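An afternoon at Droston: the open day for small game studios

I went for the arcade stuff and stayed until they were stacking the chairs.

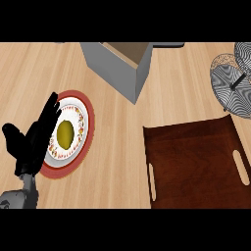

So is an open day like this worth the trip if you don't make games yourself?

Mostly it is, as long as you like playing half-finished things and talking to the people who built them. If you want big trailers and free T-shirts, you'll be bored by lunch.

Droston is an old print works that now has 22 small studios in it, and every February they unlock the doors and let the rest of us wander about. The February 2024 one was my first. Tickets were capped at 300 and I got mine late, after a friend dropped out (thank you, and get well soon!).

I headed straight upstairs to Perau, the two-person team behind Caldeira. If you haven't come across it, Caldeira is a single-screen shooter where the floor is a volcano and it keeps filling up. You get 90 seconds. That's the whole game, and I must have played it a dozen times with a line forming behind me. Belmiro Arruda does the code and he was very patient about me dying in the same corner over and over. He told me the lava used to rise at a steady speed and people found it dull, so now it comes in lurches. It's mean, and I love it.

We also talked about the mobile version, which a lot of you have asked me about. It's done, more or less, but they're putting it out themselves this time. Their last game went through a publisher and they spent months trying to get their own store page back — he didn't want to go over it all again and I didn't push. The plan is June for phones, then PC whenever it's ready.

Downstairs was louder. Mafalda Lobo had a corner for Plalta, her puzzle platformer about stacking floors in a building that's already falling down. I only got through 6 levels. The jumping felt a little floaty to me, and when I said so she pulled up a menu, changed a number and handed the pad back. Much better! I'd have happily stayed there all day fiddling with that menu, but there was a kid behind me who was a lot better at it than I was.

A few gripes. The signs were hopeless and I walked into the same storage closet twice. Coffee ran out before two. The talk on sound chips was in a room with maybe a third of the seats it needed, so I heard it from the hallway, meaning I heard the bass parts.

Parking is free behind the building, but the turn comes up fast after the bridge, so slow down. Bring cash for the secondhand table by the exit. I came home with a joystick that has a sticky fire button and a box of manuals for machines I don't own.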